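Irkbridge opens its flower table to outside teachers

Posted December, 9:40 a.m.
By Jeanine Van Loon, press desk, Irkbridge

Irkbridge said this morning it will let people from outside the company teach its two-arm flower system, starting in January. Florists first. Then anyone who can sit still for an hour.

The program is called Folemau. It covers one job, putting together a mixed bunch from artificial stems, and it is taught two ways: by remote control from a pair of hand controllers, or by a person taking hold of the arms and walking them through the move. Both get recorded. Both go into the same training set.

Target for the first round is 1,000 complete demonstrations. The team has 955 now, all done by staff – and staff, it has to be said, are not florists.

"We hold a rose like a screwdriver," said Reshma Chauke, who runs the teaching sessions. "The arms learned that from us. We would like them to learn it from somebody better."

What a session looks like

Each one starts with stems in the trays and leaf sprigs out on the white table. The teacher works mostly from the wrist view on the screen, so reaching for a rose means judging depth from between the gripper's own fingers. Takes some getting used to. First-timers get 20 practice reaches before recording is switched on.

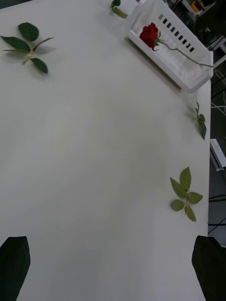

Two arms, one teacher

The remote setup, Atar, puts both arms under one person. Left hand drives the left arm, right hand drives the right. One arm can hold the bunch while the other goes back for the next stem, and that handover is the part Irkbridge most wants good examples of. Stems slide. Heads turn the wrong way. A teacher who fixes a bad grip on the fly is worth more to the project then one who never gets a bad grip at all, so please dont restart every time something slips.

Reds and pale blues are the standard mix, roses and hydrangea-type blooms. In the picture from the left tray side, one gripper is closed on a stem of each.
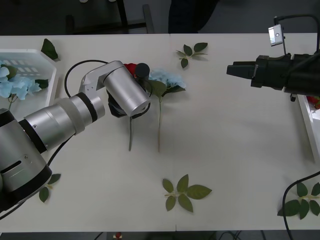 Sessions run an hour, with a break in the middle. Controllers are adjustable for smaller hands. Left-handed teachers are very welcome, the current data leans heavily right. Paid at the posted day rate, travel inside the city covered.

Hands-on corrections

New in this round: teachers may step in by hand. Fingers in among the blooms, loosen or turn something, then out again. The recording keeps running and the stretch is tagged as a correction. Chauke's team asked for this after the autumn sessions, when teachers kept asking if they could "just fix that one."

Arms move at reduced speed for these sessions. A second person stays at the stop button the whole time. No rings or loose sleeves.

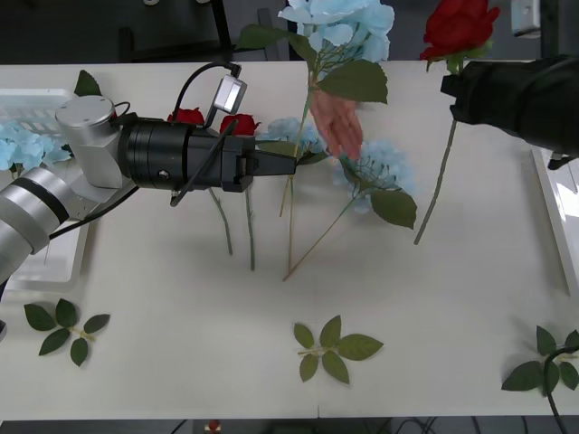 How to apply

Write to the Folemau desk at Irkbridge with a line or two on your experience. Flower shop, funeral work, market stall, all fine. No robotics background needed. Places for January are limited to 101 and will be filled in the order they come in.

Results from the first round will be shared with Peixoto, our partner on the training side, in spring.

Comments

marlow_stems: Does wedding work count as experience? Twelve years of it. Also are real flowers ever going to be used, artificial ones don't bruise

Reshma Chauke: Yes it counts, please apply. Real ones are not in this round.

T. Oduya: Did something like this with a different arm, wrist view made me seasick for the first ten minutes. Sit further back from the screen.

gardenpat: what is the day rate?? "posted" where

Last updated: December, 2:15 p.m. – corrected the start month in the first paragraph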